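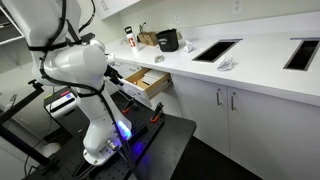
Stop Grading Demonstrations on Smoothness

By Sobia Khokhar

A demonstration is a record of decisions. Most labs that collect them treat it as a record of motion, and they rank operators by how clean the motion looks. I think this is a mistake, and an expensive one.

The usual argument runs as follows. A policy trained by imitation reproduces what it was shown. Hesitation in the data becomes hesitation in the policy. Therefore the operator should practice until the hesitation is gone, and any take with a visible correction should be discarded. At Hetthorpe we followed this rule for two months. We had 2135 recorded episodes of drawer and countertop work, and we threw away every one in which the operator backed off and tried again. That left a tidy set. The policy trained on it was fast and confident until the gripper arrived slightly off the handle, at which point it pulled on air and went on to the next stage of the task.

The cause was plain. The set contained no state in which the gripper had missed, so the policy had no information on what to do there. The operators had supplied that information many times. We had deleted it.

What hand guiding hides

Hand guiding, where a person holds the arm and moves it through the task, produces the smoothest paths of any method I have used. It also has a problem that is rarely mentioned in the write-ups. The person feels the drawer through the arm. If the drawer binds, the person leans a little, and the joint encoders record a path that looks identical to the path for a drawer that slides freely. The effort is missing from the record unless the arm has force sensing and somebody remembered to log it.

There is a second problem. The person guiding the arm looks at the task with their own eyes, from standing height, and can step sideways when the arm is in the way. The policy gets the cameras. A handle that is obvious to the person may be hidden behind a finger in the wrist view for the whole approach. The demonstration is then correct and unlearnable, and no amount of repetition repairs it.

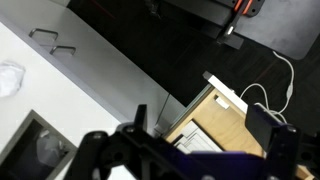 What remote control costs

Remote control removes some of this if it is done strictly. The operator should work from the same camera views the policy will receive, with no direct line of sight. Atif Janjua, who ran our operator training at Tindton, made people sit with their backs to the workcell. Complaints were immediate. Episode times went up by a factor of 2. Operators began to do things that looked inefficient on video: pausing before contact, tilting the wrist to clear the view, approaching a handle from the side where it could be seen.

Under a smoothness score these episodes rank near the bottom. They were the best data we had, for the reason that every motion in them was caused by something visible in the input.

The cost is real. Remote operators tire sooner, and our sessions were capped at 20 minutes after we saw the error rate climb late in longer ones. Latency adds small oscillations near contact, and those should be fixed in the control link before collection starts. I make no case for jitter. A tremor is noise, and a retry is a decision. A scoring rule that cannot separate them should not be used.
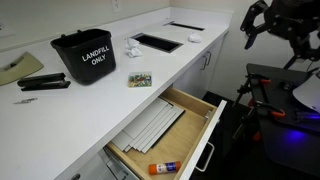
Should the workspace be cleared before each episode?

Only if it will be cleared in use. A policy shown nothing but bare counters learns that the background is constant and may depend on it. Leave ordinary clutter in place, move it between episodes, and keep a note of what was changed so that failures can be traced.

A better rule for keeping and discarding

The rule we use now is short. Keep an episode if the task ends in the required state and every correction in it responds to something the cameras can see. Mark the start and end of each correction. Discard an episode if the operator acted on information the policy will not have, even if the result is flawless.
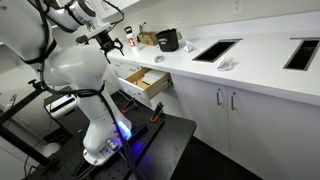 Marking takes labor. On the Mohmand project we marked 215 episodes by hand, and the work filled most of March. It is dull work and it should be done by people who have operated the arm, as they can tell a deliberate pause from a dropped connection. I would still spend the money there before spending it on another batch of perfect takes.

The objection I hear most often comes from colleagues at Lurkley, who hold that corrections teach the policy to make the mistake as well as the repair. The risk exists. If the whole episode is used, the miss is imitated along with the recovery. The marks deal with this: train on the segment after the error and mask the segment that led into it. Where the boundary is unclear, mask more. A shorter recovery segment is still worth having.

Operator scores should change accordingly. Ours now list the share of episodes kept and the number of usable recoveries, and path length has been dropped from the sheet.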